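The Long Way Round to a Tidy Desk

I have been meaning to write about stationery for years, and every March, when the fair comes back to Pisdale, I promise myself I will. It fills the old corn hall with 60 stalls of paper, ink and string, and I have never once come home with only what I went for.

My love of it began in a shop in Zitley, a narrow place with a bell on the door, where pencils were sold singly and wrapped in tissue as though they were pears. I was given 89 pence to spend and took most of an afternoon over it. The shop has gone now (it sells phone covers, I'm sorry to say), but I still have the rubber, grey as a pebble and far too precious to use.

These days the paper I like best comes from the Prelurley mill, which makes a creamy, slightly toothy sheet that is lovely under a fountain pen and hopeless under anything else. A pad of 111 leaves lasts me through the winter, if I'm careful and my sister doesn't find it.

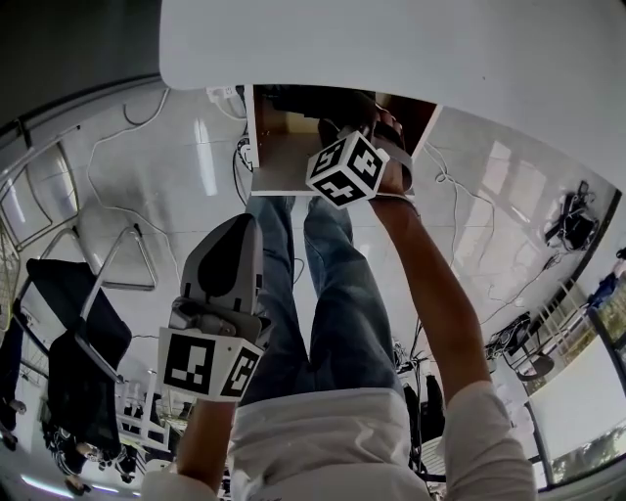 Where to keep it all is the question readers write in with most often, and I'm afraid I am a poor example, being fond of shoeboxes. What I would really like is something with a bit of hidden space, like the glossy white desk with its compartment of light wood tucked under the front edge, where the good envelopes could lie flat and the cat couldn't sit on them. Until then it's the shoeboxes, and two of those are already full of string!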